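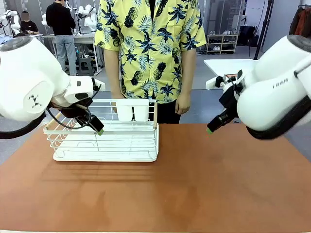 White dish rack on the brown tabletop, October

Progress report – Hallard showroom, surfaces and tiles

The tile library is now open to visitors. We have put 139 samples on the main wall, sorted by finish and then by color. The terrazzo from Pomus came late and 5 boards are still missing – Tuhumury promises them before the end of the month.

In October we received 1,007 visitors, mostly architects and small hotel owners. They asked most often for matte glazes and warm grays. Of the trade visitors, 33 took home samples from the Rala range.

Next step is the lighting of the back wall, for which I will send the quotation separately.

Ilham Osman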